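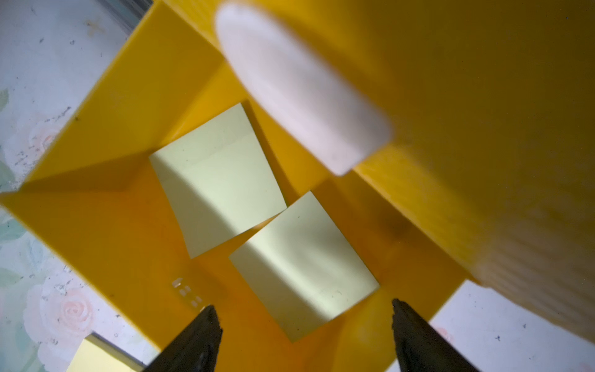
Two sticky notes in a yellow tray.

I gave up my to-do app in March, somewhere between the third reminder to drink water and the one telling me I had 40 overdue tasks. Forty! Half of them were things like "think about curtains." I deleted the whole thing on the train to Stekby and felt lighter before we'd even pulled into the station.

What I went back to was paper. I'm not talking about one of those leather planners with a ribbon (I own two, both abandoned by the second week). I mean the cheap stuff — backs of envelopes, receipts, little squares stuck to the kettle. My grandmother ran a bakery in Tarar on a spike full of scribbled slips, and I don't remember a single wedding cake going missing.

The rules I've landed on are pretty loose. One job per piece of paper. If it's still there on Sunday night, I either do it or throw it out, and throwing it out is wonderful. "Reorganize the spice drawer" went in the trash three weeks running before I admitted I like my spices in a heap.

The kitchen is where it works best, I think, maybe because I'm always passing through. The bedroom was a disaster. I woke up at 2 in the morning, saw "call dentist" on the lamp and lay there rehearsing the phone call until it got light.
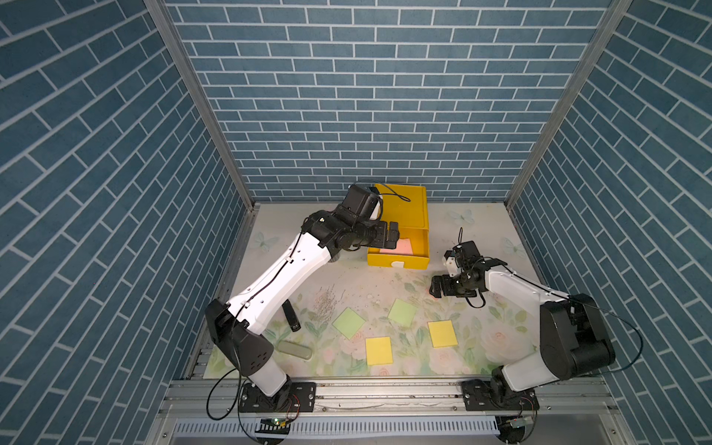
Roses and butterflies on the tabletop, blue brick pattern on the walls.

My sister, who lives over in Bundlow and plans her vacations in a spreadsheet, thinks I've lost my mind. What about appointments, she wants to know. Fair enough! I still keep those on my phone, along with birthdays and the ferry times to Levia, which change whenever they feel like it. Paper is for the small stuff, the buttons and batteries and library books.

I did miss one thing last week, a parcel I was supposed to pick up by 8. The note had slid down behind the toaster with a pizza coupon and a very old raisin. I got the parcel the next day, and the coupon was still good.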